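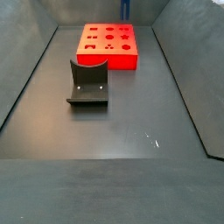
Illow Allotment Association
Minutes of the July meeting, 7 pm, Dornimska Hall

Present: 14 members. Kenza Saber in the chair.

1. Last minutes
Agreed, with one change: the broken tap is on the Skundach side.

2. Water
The July bill was £269, up on last year. The top tank is still leaking at the joint. Kenza has a quote for a new valve and will order it. Hoses are not to be left running overnight.

3. Waiting list
Two plots have come free, 6 and the half plot by the gate. Both to be offered this month. Plot 6 is badly overgrown — first year's rent to be halved.
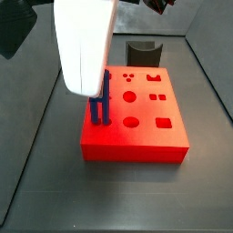 Can new tenants put up a shed straight away?
They need to send a sketch with sizes to the secretary first, and wait for a reply in writing.

4. Path
The lower path needs almost 3,000 kg of gravel. Swati Supplies can deliver to the gate but no further. Members with barrows to come at 10 am on the day, date to be sent by email.

5. Any other business
Bonfires: none before October. The padlock code has changed, ask Kenza.

Meeting closed 8.25 pm.

Comments (3)

plot22: Is the gravel going as far as the compost bays?

Kenza Saber: Only to the bend this year.

M.T. — Can we have the bonfire dates on the gate please

Contact the secretary | © Illow Allotment Association | Back to top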